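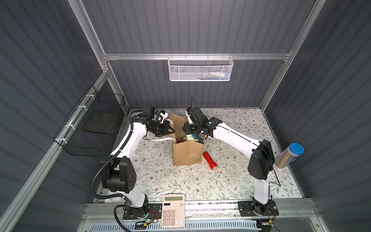
White cloth, gray-green vines, small brown flowers.

Thursday, September

Bullotthorpe wall, primer and color notes

Started at the wall before the sun got onto it. The test patches from last week are on the left end, low down, where the final design goes dark anyway. Checked all of them with tape. Patch A (acrylic masonry primer, one coat) pulled away with the tape in flakes along the old mortar line. Patch B (same primer, thinned for the first coat, then a full coat) held everywhere except one spot near the downspout. Patch C (mineral primer) held completely but the blue over it dried chalky and two shades lighter than the card.

Going with B. The downspout spot had green growth under it that I missed when I scrubbed. Washed it again with the stiff brush and left it. It needs to be bone dry before anyone puts primer on it, so whoever gets there first should put a hand on it and then wait anyway.

Wall temperature at noon was 78 on the shaded half. The sunny half was too hot to keep a palm on. Paint was dragging on the roller there after a couple of passes and leaving ridges. From now on we work the right side in the morning and move left after lunch, following the shade.

Gridding

Snapped chalk lines on the upper section with Apostolos Balaskas holding the far end. Blue chalk. Do not use the red again, it bled through the pale yellow on the Jitau job and we were still touching that up when the client came to look. The building is out of level by quite a bit, so the grid follows the row of windows and ignores the ground. From the sidewalk this looks right. It looks wrong if you stand close to the door, which I can live with.

The drawing was made for a wall without the vent. Vent is now in the heron's neck. Options: move the whole bird left one square, or drop the head and let the reeds cover the vent. Apostolos likes the second. I tried it on tracing paper over the printed sketch and the bird looks sick. Moving it left crowds the lettering but the lettering can shrink. Will redraw tonight and send both to Liapis so they can pick, with a note saying which one we want.

Color mixing

Mixed the main river blue in one batch so it doesn't shift halfway along. Recipe for the book, by weight, to make 100 parts:

White base, 78
Phthalo blue, 12
Raw umber, 8
Black, 2

This is grayer than the sketch. On the wall it reads bluer than it does in the bucket, mostly on account of the brick beside it. I painted a square, let it dry, and walked across the road to look. Fine from there. Kept a sealed jar on the middle shelf in the shop with a painted lid for touch-ups.

The reed green is not settled. The mix with yellow ocher is too close to army surplus. The one with the lemon yellow covers badly and would want three coats. Next try is ocher with a little lemon and more white, brushed over a gray undercoat. Make small cups first. I wasted most of a quart today by trusting my eye under the shop lights.

Clear coat

Opened the sample of Niton anti-graffiti coating. Painted half of a spare board and left the other half bare. It deepened the blue nicely and did nothing for the yellow. There is a shine at a low angle that I don't care for. Tagged both halves with marker and will try cleaning them on Monday. If the shine stays I will ask for the matte version.

Equipment

Left caster on the small scaffold still sticks. Put oil on it, no change.
Out of 9-inch roller covers in the medium nap. The long nap is fine for the rough brick but spits on the smooth band under the windows.
The projector bulb is dim. Usable after dark only.
Two of the angled brushes were put away with blue in the ferrule. I soaked them and got one back.

People

A man from the shop next door wants to know if we can do his shutter. Said yes in principle, smooth metal, different primer, separate quote. Took his number, it is on the inside cover.

Tomorrow: check the downspout spot, prime the right half, finish the grid under the windows. Bring more tape and the long level.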